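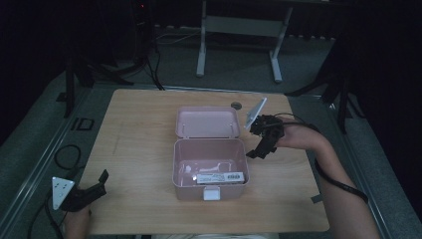 ### 4.3 공개 행사에서의 양손 시연 수집

4.1절과 4.2절의 데이터는 모두 장치에 익숙한 연구실 구성원이 수집한 것이다. 숙련도가 낮은 조작자의 시연이 동일한 전처리 과정을 통과할 수 있는지 확인하기 위해, 9월에 열린 Tirnolby 연구소의 공개 행사에서 방문객을 대상으로 별도의 수집을 진행하였다. 장소는 Grandurberg 소재 Junedberg관의 실험실이며, 행사 기간 중 이틀간 오후 시간대에만 운영하였다. 현장 진행은 Flor Cáceres와 Wilmer Guzmán이 맡았고, 데이터 검수는 행사에 참여하지 않은 Fidelina Rivadeneyra가 담당하였다.

#### 4.3.1 작업대와 장치

작업대의 구성을 그림 4에 보인다. 모서리가 둥근 직사각형 목재 상판의 양옆으로 금속 레일이 지나가며, 조작자는 양손에 각각 휴대형 그리퍼를 쥐고 작업한다. 두 그리퍼에는 흰색 마커판이 하나씩 부착되어 있고, 판의 형상은 오른손용이 사각형, 왼손용이 삼각형이다. 형상을 달리한 것은 두 손이 교차하는 구간에서 좌우 식별이 뒤바뀌는 오류를 줄이기 위한 조치이다. 각 그리퍼에서 나온 케이블은 조작자 쪽으로 빼내었으며, 오른쪽 케이블은 팔뚝을 따라 상판 가장자리 너머로 내려간다.

조작 대상은 경첩식 뚜껑이 달린 연분홍색 플라스틱 상자이다. 앞벽 중앙에 작은 흰색 걸쇠가 있으며, 내부에는 납작한 흰색 카드형 포장물을 넣어 사용하였다. 대상의 선정 기준은 두 가지였다. 첫째, 뚜껑을 여는 동안 본체가 밀리므로 반대쪽 손의 지지가 필요하다. 둘째, 포장물이 얇고 바닥에 밀착하므로 파지 자세의 선택에 따라 난이도가 크게 달라진다. 예비 실험에서 검토한 원통형 용기는 한 손만으로 작업을 끝내는 조작자가 많아 제외하였다.

주변 조명은 낮게 유지하였고, 작업 영역의 좌우에는 어두운 커튼을 쳤다. 커튼은 관람객의 움직임이 마커 추적에 미치는 영향을 제한하기 위한 것으로, 연구실 내부 수집에서는 사용하지 않았던 요소이다. 이 차이가 결과에 미친 영향은 4.3.4절에서 다시 다룬다.

#### 4.3.2 절차

참가자는 32명이며, 전원이 휴대형 그리퍼를 사용한 경험이 없었다. 1인당 수집 시간은 10분으로 고정하였다. 안내와 연습은 이 시간에 포함하지 않았다. 진행자는 작업을 한 차례 직접 시연한 다음 그리퍼를 건네고, 참가자가 집게의 개폐를 익힐 때까지 기록을 시작하지 않았다. 시연 방식에 따라 참가자의 동작이 편향될 수 있으므로 두 진행자는 동일한 순서를 따랐다. 구두 안내는 작업 목표와 안전 사항에 한정하고, 어느 손으로 상자를 지지할지는 지시하지 않았다.

작업은 뚜껑 열기, 포장물 꺼내기, 포장물 다시 넣기, 뚜껑 닫기의 네 단계로 나뉜다. 각 단계를 하나의 시연 단위로 기록하였으며, 한 단계에 실패하면 진행자가 상태를 바로잡은 뒤 다음 단계부터 재개하였다. 따라서 참가자마다 단계별 시연 수가 일치하지 않는다. 단계의 경계는 진행자가 버튼 입력으로 표시하였고, 사후에 그리퍼의 속도 곡선을 참조하여 보정하였다.

대기 중인 관람객은 커튼 바깥에서 별도의 화면으로 추적 결과를 볼 수 있었다. 첫날에는 이 화면이 참가자의 시야에도 들어와 작업 중 시선이 반복적으로 이탈하는 현상이 나타났다. 둘째 날에는 Eusebio Guzmán의 제안에 따라 화면의 방향을 돌렸다. 첫날 데이터에서 시선 이탈 구간을 따로 제거하지는 않았다.

#### 4.3.3 수집 결과

총 1,103개의 시연 단위를 기록하였고, 이 중 933개가 검수를 통과하였다. 통과율은 84.6%이다. 검수 기준은 4.1절과 동일하게 적용하였다. 즉 두 마커판의 자세가 구간 전체에서 복원되어야 하고, 그리퍼의 개폐 신호에 결손이 없어야 하며, 단계의 목표 상태가 마지막 시점에 확인되어야 한다.

탈락 원인 중 가장 빈번한 것은 오른손 마커판의 가림이었다. 뚜껑을 세운 상태에서 손을 상자 안쪽으로 깊이 넣으면 손목이 안으로 꺾이고, 이때 판의 법선이 추적 가능한 범위를 벗어난다. 숙련된 조작자는 팔꿈치를 들어 이 자세를 피하지만, 방문객에게서는 그러한 보상 동작이 드물게 관찰되었다. 왼손 마커판의 가림은 주로 참가자가 상체를 숙일 때 발생하였다.

두 번째 원인은 포장물의 파지 실패이다. 다수의 참가자가 처음에는 포장물의 넓은 면을 위에서 집으려 하였고, 여러 차례 미끄러진 뒤에야 한쪽 모서리를 벽면에 밀어 세우는 전략으로 옮겨 갔다. 이러한 전환 구간은 목표 상태에 도달하지 못하면 기준상 탈락으로 처리되나, 정책 학습의 관점에서는 복구 동작의 표본으로서 가치가 있다고 판단하여 원자료를 별도로 보관하였다.

뚜껑 닫기 단계에서는 걸쇠의 체결 여부를 추적 데이터만으로 판정할 수 없었다. 본 절에서는 뚜껑이 본체에 맞닿은 상태까지를 성공으로 정의하고, 체결은 평가에서 제외한다. 연구실 내부 데이터도 같은 정의로 다시 집계하였다.

#### 4.3.4 논의 및 한계

방문객 시연의 궤적은 연구실 구성원의 궤적에 비해 정지 구간이 길고 접근 방향의 분산이 크다. 특히 지지하는 손의 위치가 넓게 분포하여, 상자의 앞벽을 누르는 유형과 옆면을 감싸는 유형이 모두 나타났다. 내부 데이터에는 후자가 거의 포함되어 있지 않다. 이 차이는 조작자 집단의 차이로 해석할 수 있으나, 조명과 커튼을 포함한 환경 조건이 동시에 달라졌으므로 원인을 분리할 수는 없다.

참가자 구성에도 제한이 있다. 공개 행사의 방문객은 로봇에 대한 관심이 높은 집단이며, 참가 여부를 스스로 결정하였다. 손의 크기나 주로 쓰는 손에 관한 정보는 수집하지 않았다. 왼손잡이 참가자도 좌우가 지정된 그리퍼를 그대로 사용하였으므로, 왼손이 주도하는 동작이 과소 표집되었을 가능성이 있다.

운영 측면에서는 케이블 관리가 가장 큰 부담이었다. 참가자가 교대할 때마다 케이블의 꼬임을 풀고 여유 길이를 다시 맞추어야 했으며, 이 작업이 지연되면 팔뚝에 걸리는 장력이 오른손의 가동 범위를 줄였다. Wálter Guzmán이 둘째 날부터 교대 점검표에 케이블 항목을 추가하였고, 이후 같은 이유로 수집을 중단한 사례는 없었다. 무선 방식은 개폐 신호의 지연이 일정하지 않아 이번 수집에서는 채택하지 않았다.

검수를 통과한 시연은 5장의 혼합 학습 실험에서 Chuang 분할로 표기한다. 해당 분할은 참가자 단위로 훈련 집합과 검증 집합을 나누었으며, 동일한 참가자의 시연이 양쪽에 함께 포함되지 않도록 하였다.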